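Linero Benchtop Scraps Caddy — reviewed after two months

Rating: three and a half out of five
Posted 2026-01-30

I bought the Linero caddy in December for $41, a lot of money for a small bin with opinions. It hooks over a drawer front or sits on the bench, and it's meant for dry rubbish only: wrappers, packets, the film off the top of things. Food scraps go in a different Linero product, naturally sold separately.

My household generates wrappers the way other households generate conversation. Snacks get opened at the bench and the packaging stays there, two steps from the kitchen bin, as though someone might come back for it. The caddy was supposed to close the gap.

Mostly it has. The opening is wide enough that you can sweep things in with the side of your hand, and my teenager, Efren, has been seen doing this without being asked. The lid is a soft flap. I was dubious about it, but it copes well with the sort of packet that gets scrunched up and then slowly unscrunches itself.
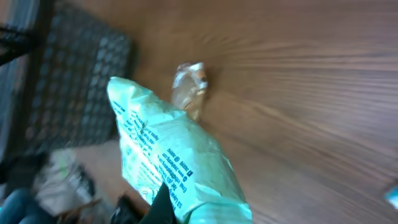 Soft plastics are the real test, and the reason I lost half a star's worth of patience. The caddy comes with a divider so you can keep wrappers you might recycle apart from the ones you can't. In theory you read the small print on each packet and sort accordingly. In practice the small print is on a crease, I haven't got my glasses, and everything goes in the left side until I feel guilty enough to tip it out on the timber and start again.

The divider also pops out if you look at it sternly. Corina next door has the Favo version, where it's moulded in — duller colours, but it stays put. Hers was $69, so perhaps that's what the extra buys you.

Cleaning is easy. Rinse, wipe, leave it upside down on the rack. Lolly wrappers stick to the bottom in warm weather and need a fingernail. The hook has marked our drawer front slightly, so put a bit of felt behind it if you care about your drawers.

Would I buy it again? On sale, yes. The bench is clearer than it was, and I've stopped finding bits of foil in the toast crumbs. I'd still like a divider that divides.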